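Veres playroom, tabletop and small items check — June
Room: Ivberg, ground floor

Table surface: OK. Lovely grain on this one, and no splinters anywhere I ran my hand, including the underside of the front edge!
Legs and fixings: OK. One bolt nipped up, 2 mm of play before.
Alphabet blocks: OK. Corners still nicely rounded, paint sound, all wiped down. These are wearing so well.
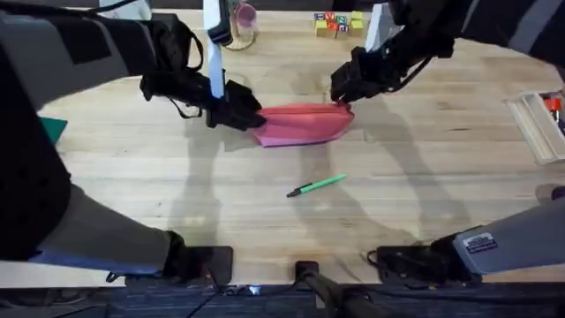
Cups: OK, no cracks or sharp rims. Please keep them off the table when the markers are out (ink gets everywhere).
Markers: ACTION. Two caps missing, replacements are in the Kellberg cupboard, box 157.
Pink cloth: OK. Seams checked, no loose threads, and it folds up beautifully small.
Cables on floor: ACTION. Keep them tight to the table and clear of the walkway.

Next check at 7 pm, after tidying. Great room to inspect — keep it up!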